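2024-04-15

I finally planted the roses! Two bare-root climbers and a little shrub one, all in on Saturday, and my back has been telling me so ever since. I've wanted roses along the south fence from the day we moved to Remstead, and every spring I talked myself out of it because the soil is so heavy you could make pots out of it.

What changed my mind was a visit to the old walled garden at Skarklow last August. I went for the plums and came home raving about roses. There's one on the north wall there, a peachy climber, that was still blooming its head off in the heat, and the smell reached all the way to the gate. I stood under it for so long that my ice cream ran down my sleeve.

So, the digging. Each hole is 22 inches wide and 16 deep (I measured, I was that excited), and I loosened the bottom with a fork so the roots don't sit in a clay bowl. I soaked the plants overnight in a bucket, spread the roots over a little mound of soil, and filled back in with what came out plus plenty of old compost. Then a slow, deep drink - a whole can each, poured in two goes.

The climbers are about as pretty as a pair of sticks right now. I keep going out to look at them anyway, coffee in hand, in case a bud has moved.

Color was the hard part. I wanted pinks that lean warm, with one peach in there to stop it all getting too sweet, and I must have changed the list 14 times. Mixing them in a bunch helps so much more than staring at a catalog page.
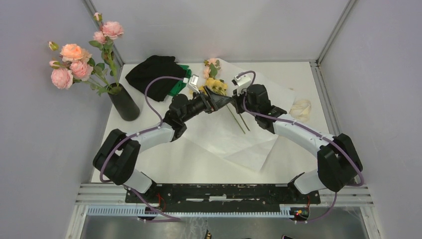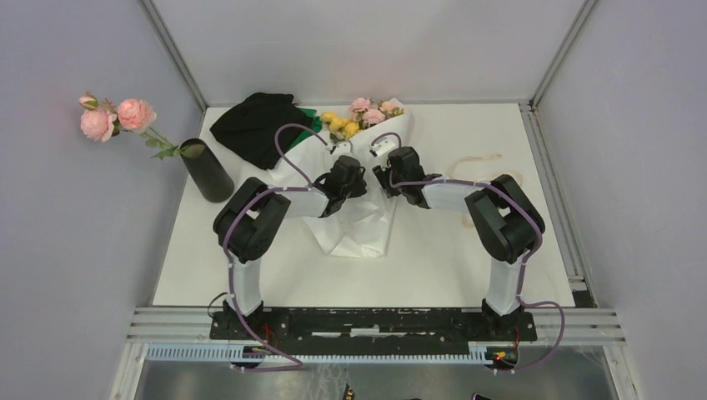
Pink and peach it is, then. The shrub rose went at the end by the water barrel, where it gets sun until supper, and I've left room in front for catmint and some low geraniums. I'm also tempted by a clematis to climb through the taller one, but that can wait until the rose has put on a year of growth.

Next job is wires on the fence. I've got the eye bolts already and just need a dry evening. If you grow climbers on clay, please tell me how long yours took to get going - I'm dying to know!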